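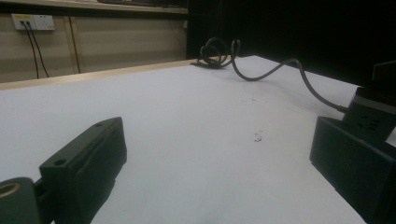

White tabletop, smudges and all

Sell everything before a long move, or pay to haul it?

Teemu Suominen
Posted Thursday, December 22, 2022

Hi all, first time posting so go easy on me. We're moving from Uludero to a smaller place 500 miles away at the end of January and I can't decide what to do with our furniture. None of it is fancy. A couch, two dressers, a bed frame, the white table, a bookcase I built badly in college and a pile of lamps I keep buying for some reason.

My wife wants to sell the lot and start over. I keep thinking about what a new couch costs and getting a stomach ache. Zarei Movers gave us a price over the phone but it didn't include packing or the stairs (we're on the third floor, no elevator), so I don't trust it much. There's also Tridach, where you load a container yourself and they drive it. Has anyone used something like that in winter? And if we do sell, when do I start listing? I don't want to be eating on the floor for a month, but I also don't want to be begging people to take a couch the night before we leave.

Oh, and the new living room is tiny and the front door is only a normal apartment door, if that matters.

Thanks!!

porchlight_deb

It matters a lot! Measure the new door before you do anything else, and the hallway behind it too. We dragged a couch across three states and then it wouldn't make the turn at the top of the stairs. It lived in my sister's garage for two years and I still get teased at Thanksgiving.

What I'd do is go through the list one thing at a time and ask if you'd buy it again today at half price. The mattress comes with you if you like it. The bookcase, sorry, leave it (mine fell apart in the truck and took a lamp with it). Dressers are worth bringing if they're solid wood, and you can leave the soft stuff like sweaters in the drawers if the movers allow it, so ask them.

For selling, I'd list big things the first week of January. People are broke right after the holidays, but a lot of leases turn over and somebody always needs a dresser. Wipe stuff down and take your pictures in the daytime, near a window. I got $161 for a desk that sat unsold for weeks with a gloomy nighttime photo, same price, same wording. And put the measurements in the ad! Half of my messages were "how wide is it," and once I added "42 inches" in the first line they stopped.

Cash only, and don't hold anything without a deposit. I learned that with the patio set.

tallboy_ron

just sell it. moving is awful

greenmitten

I did the load-it-yourself container thing in winter, with Stukach, not the one you mentioned. It was fine, but the driveway was icy and the drop-off got pushed back two days, so pack a bag as if you're going camping. Towels, phone chargers, toilet paper, a pan, whatever medicine you take. Wrap the couch in plastic for the trip but get it off as soon as you're in.

For the phone quote, ask for it in writing with the stairs included. Mine went up $80 once I mentioned stairs, and that was only one flight. Also ask what happens if they're late, and who you call on a Sunday.

If you end up with leftovers, our thrift store picks up for free but they book out a couple of weeks, so call yours now and cancel later if you don't need it. Good luck, and bring at least one of the lamps!

Contact us | Community rules | Privacy | © 2022 | Back to top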